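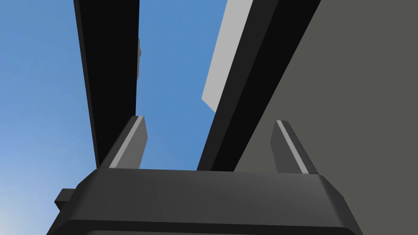
*Simulated view from the right hand of a two-armed robot, gripper open and empty. Rendered image, no physical hardware shown.*

**FOR IMMEDIATE RELEASE**

# Mowat asks buyers to stop accepting simulation results as proof of gripper safety

*New guidance note sets out what a simulated test should disclose, and what it can't stand in for*

SURNTHORPE, March – Mowat, an independent testing practice for industrial automation, today published a guidance note on the use of simulation in safety files for robot grippers. The note is titled "Rendered Evidence" and is free to download. It recommends that purchasers, integrators and site safety managers refuse any claim about pinch, crush or drop hazards that rests on simulated trials alone.

The note follows a desk review of 65 safety files submitted to Mowat by customers who wanted a second opinion before signing off on a new cell. Most of the files used simulation somewhere. Only 3 included a record of the same motion being run on the physical machine, with the force at the fingertips measured and written down.

"I have nothing against simulators. We run them every day," said Svyatoslav Kovalchuk, who led the review. "My trouble is with the sentence that comes after. Somebody writes that the gripper was tested, and you turn the page, and the gripper has never existed outside a computer. What was tested was a set of assumptions about a gripper."

## What the review found

Files were read for one question: could a reader who wasn't present repeat the test and get the same answer? In most cases they could not. Contact settings were missing. Friction values were given without a source, or were the values the software ships with. Several files reported finger closing force to two decimal places from a model in which the fingers were perfectly rigid plates.

One file, for a palletizing cell, claimed 1044 successful simulated grasps and no failures. Mowat asked the supplier how many different parts had been used. It was one part, started from the same position each time, with no variation in weight or surface. The supplier has since withdrawn the claim.

"A run of a thousand identical trials is one trial," said Kovalchuk. "It tells you the computer is consistent. I would hope so."

The review also looked at pictures. Many files included rendered views of the arm or gripper with no label saying they were renders. Flat shading and a plain blue sky will give it away to an engineer, but safety files are also read by insurers, shift supervisors and purchasing staff. Mowat recommends that every rendered picture be marked as such in its own caption, and that captions state which parts of the machine have been simplified or left out.

## What the note recommends

The guidance applies to two-finger and multi-finger grippers on fixed or mobile arms. Its main points are:

- Any result from simulation must name the software, its version, the time step and the contact settings.
- The geometry used must be supplied or described. Cables, hoses, guards and mounting hardware that were left out must be listed.
- Friction and stiffness values must come with a source. "Default" is an acceptable entry if it's true, but it must be written down.
- Trials must vary the part, its position and its weight, and the report must say by how much.
- Failed trials must be reported with the same detail as successful ones.
- Closing force, holding force and behavior on power loss must be measured on the physical gripper. Simulated figures may be shown next to them and may not replace them.
- A change to finger shape, finger length or pad material voids earlier measurements until they are repeated.

For physical checks, Mowat suggests a minimum of 300 closing cycles on the installed machine, with readings taken at the start and the end. The practice says this number is a starting point based on its own bench work and carries no legal weight.

## Limits of the note

Mowat wants to be plain about what this document can and can't do. It isn't a standard. It doesn't replace a risk assessment or any legal duty that applies at a given site, and following it will not make a badly designed cell safe. The files reviewed came from customers who already had doubts, so they shouldn't be read as a sample of the whole industry.

Ihor Semeniuk, who handles acceptance testing at Medell, a packaging integrator, reviewed a draft and disagreed with parts of it.

"The rule on finger changes is going to hurt," said Semeniuk. "We swap pads constantly. If I have to stop and measure each time, that's a real cost, and some of my customers will go to whoever doesn't bother. I told Mowat that. They kept the rule in, and I understand the argument, but I'd like to see someone price it."

Mowat has not priced it. The practice says it will collect figures from sites that try the procedure and will publish them whichever way they point. It also notes that it sells physical testing and therefore has a commercial interest in more of it being done. Readers should weigh the recommendations with that in mind.

## Trial use at Rirnach

The first site to use the disclosure form will be the parts handling line at Rirnach, where two arms are due for acceptance. The supplier's simulation report will be filed as usual, with the new form attached, and measured values will go in a separate column. Where the two differ, the difference will be recorded without rounding. Mowat will make the completed forms available on request, with the supplier's name removed if the supplier asks.

Kovalchuk expects gaps. "We'll find a number in the model that doesn't match the machine. Fine. I want to know how big the gap is and whether anyone wrote it down. I don't need another report telling me everything passed."

## Comments

Written comments on the note are open for the coming months. Mowat is particularly interested in hearing from maintenance staff, who in its experience are rarely asked about acceptance tests and usually know which ones were skipped. Comments from suppliers are welcome and will be published in full unless marked confidential.

**About Mowat**

Mowat is an independent testing practice based in Surnthorpe. It carries out force, reach and stopping measurements on industrial robots and reviews safety documents for buyers and integrators. It does not design, sell or install robots.

**Media contact**

Press desk, Mowat, Surnthorpe. Copies of the guidance note and the blank disclosure form are available from the same desk.

\###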